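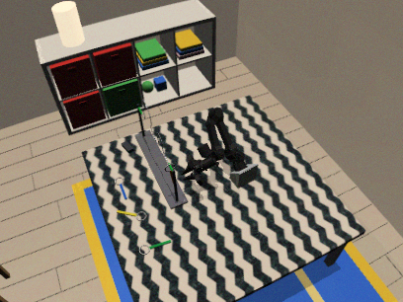 Evaluation of the Brukari Simulation Kit for a Wire-Loop Task

1. Purpose

This project reviewed Brukari, a software kit sold by Flellden for testing robot arm controllers before they are run on hardware. The review covered one task from the kit: guiding a ring along a bent wire without contact. The task was chosen because it depends on orientation control as well as position control.

2. Setup

The kit supplies the arm model, the room, the wire stand and the ring wands. Our controller, Morsy, was connected through the kit's Python interface. Installation took 3 hours, most of it spent on a library conflict that the manual does not mention. Contact is reported as a flag at each time step.
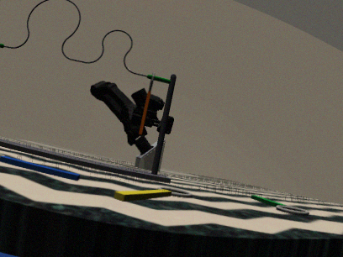
Wire shape is set by a list of control points. Tight bends are harder than long ones -- the wrist must turn while the ring center stays on the wire. We left the friction values at their defaults.

3. Results

Morsy was run for 1,000 trials. Of these, 841 ended without a contact flag. The older Pivetti controller was not rerun, so no comparison is given.
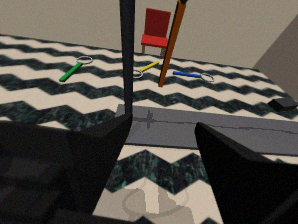 Grasp errors were logged separately from wire contacts. A poor grasp angle carries through the whole path, and the kit has no built-in check for it. We wrote our own, which added 312 lines of code.

4. Assessment

The interface is stable and the scene files are easy to edit. The manual is weak on contact settings. We would use the kit again for controller testing, but not for tuning grip force until the contact model is documented.

Report submitted 5/7/22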